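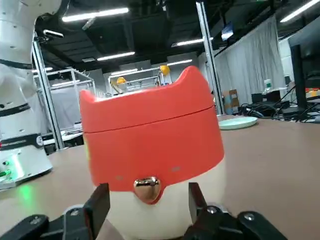 Skesix Flat Pad Set for two-finger grippers
Replacement pads and service kit, sold by Clevero, Stirilbridge

Part number: SKX-176
Price: $200 per set, tax not included
Availability: in stock at Stirilbridge

The Skesix set is a pair of flat black finger pads for parallel grippers on small bench arms. It is made for cells where the gripper has to hold painted, glossy or rounded goods by the side, such as lidded canisters, gift tins and ceramic jars. The pad is wide and has no teeth, so the pressure is spread over a bigger area of the part.

What is in the box

2 finger pads, flat, black, matched as a pair
8 screws for the pads, and 2 spare
1 hex key
1 setting gauge for checking that the pads are parallel
1 printed card with the fitting steps

The mounting brackets are not included. If your brackets are bent or the screw holes have lost their thread, please order the bracket set SKX-317 at the same time.

Before you order

The pads fit the Ekwueme two-finger gripper, all versions with the rounded brackets. They do not fit the older version with square brackets. Look at the outside corner of the bracket, there you will see the difference at once.

Pads are always sold as a pair. We receive sometimes the question if one pad can be bought alone, and the answer is no. A new pad against a worn one will turn the part a little when the gripper closes, and then the placing position is wrong at every cycle.

Fitting the pads

Move the arm to its service position, with the fingers at a height where you can work comfortably. Stop the program, switch the arm off and lock the power. Close the air supply too, if your cell has one.

Open the fingers by hand to the full stroke. Take out the screws of the old pads and keep them apart from the new ones. Clean the face of the bracket with a dry cloth. Old adhesive must be removed completely, even a thin rest of it will tilt the pad.

Put the new pad in place and turn all the screws in by two turns only. Do the same on the other side. Now put the setting gauge between the pads, close the fingers softly on it and tighten the screws crosswise. When the gauge slides out with a light and even resistance, the pads are parallel. If it is held at the tip but free at the base, loosen the screws and begin again.

Switch on, run the gripper open and closed ten times without a part, and check the screws once more.

Setting the grip on a rounded body

With a canister which has a separate lid, the pads should always hold the body, below the seam. A grip on the lid can lift the lid alone. For shapes with ears, handles or a hanging charm on the front, choose the approach so that the fingers come from the two plain sides.

Begin with the lowest force in the gripper menu and go up one step at a time until the part does not slip during a slow lift. Then add one step more. Colourful glazes and lacquers can be marked by too much force, so please make this test with a reject part.

If there is a camera on the wrist, do the hand-eye calibration again after the pads are changed. The bracket can move a little during the work, and you will not see it with your eyes.

Looking after the pads

Wipe the pads with a damp cloth at the end of each shift. Do not use solvent or brake cleaner. Check the bracket screws every week, and tighten the cables at the back of the bench so that they cannot be pulled by the arm when it turns.

In our endurance bench at Stirilbridge, one set made 1,632 cycles on a glazed jar before we saw the first shine on the surface. A shiny pad is still usable, but it is the moment to order the next set. A pad with a cut or a lifted edge must be changed the same day.

Delivery and returns

Orders which arrive before noon leave our warehouse the same day. Unused sets in the closed box can be returned within 30 days. For a set which was already screwed on we can unfortunately not give the money back, except when the pad has a fault of manufacture.

Related parts

SKX-317 Bracket set, left and right, with screws
SKX-G Setting gauge, single
SKX-S Screw bag

Page updated 18 December 2025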